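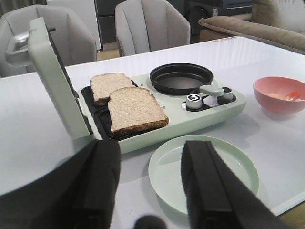
Dale Sasaki

September 25, 2021

I have now driven 95 miles to watch a robot make breakfast, and I would like it on the record that I skipped my own to get there on time.

The occasion was the open day at Tratness, which has a low brick building on the edge of Brundurthorpe, between a tire shop and a place that sells hot tubs. I had signed up in June, when September seemed like a safe distance away and I was still telling people I wanted to get out more. The confirmation email said to wear closed shoes. I wore closed shoes. The man ahead of me in line was in sandals and got in fine.

They split us into groups and gave us stickers. My group started in the breakfast room, which is what they call it, and which is done up to look like somebody's apartment. Gray padded chairs, a sofa, a shiny white table. It was nicer than my apartment. The reasoning, according to the young woman running the demo, is that people will want these arms in their homes and homes have sofas in them. I couldn't argue with that.

The star of the table was a mint-green breakfast machine, the kind with a sandwich toaster on one side and a little frying pan on the other. I have wanted one of these for years and have been told, correctly, that we don't have the counter space. Two slices of white bread were on the black toasting plate with the lid up, one lying half across the other like they'd been dropped there by a teenager. The plate for serving was pale green too, so somebody at Tratness cares about matching.

Then there was the arm. It has two black fingers and it comes in low over the table, slowly, like a person reaching past you for the salt who doesn't want to make a thing of it. There's a small camera up by the wrist, and a screen on the wall showed us what it was looking at. I spent more time watching the screen than the arm. I think we all did. Seen from up there, a plate is a very large object and a slice of bread is a real problem.

Bread, we learned, is hard. It squashes. It tears. It has no handle. The lid of the toaster does have a handle, a round silver one, and the demo woman spoke of it with real affection. She said a lid is a good day and bread is a bad week. The pan has a handle as well, a short one that sits right up against the control knobs, and I gather there have been meetings on that subject.

I asked how many times they had run the breakfast routine. She checked a laptop and said 531. I asked how many of those had ended in breakfast. She said it depended on what I meant by breakfast, and a man behind me laughed so hard he had to step out.

For our group it did the bread. It went down, thought about it, came back up, went down again, and moved the top slice over so the two were side by side. This took a bit under four minutes. We clapped. I clapped! I have moved a slice of bread thousands of times in my life and have yet to get a hand for it, but you had to be there. A kid near the front asked if it could do pancakes and was told "next year" in the voice my parents used for Disneyland.

After that came the warehouse half of the tour, where a larger arm called the Zokstead picks up boxes and puts them on other boxes. It was fast and never missed, and I was bored in five minutes. I felt bad about that, since it's obviously the one that pays the rent. There were roughly 50 people in the building by then and most of them had drifted back to the breakfast room to see how the bread was getting on.

The gift shop was a folding table with mugs on it, $20 each. I bought one. It has a picture of the arm holding a mug, and I like it more than I expected to.

Parking is free, but use the lot around back. The front one belongs to the hot tub people and they come out and talk to you. There's a diner a mile down the road toward the highway, where I had two eggs and toast at a quarter past one, delivered to me in six minutes by a waitress who was also on the phone.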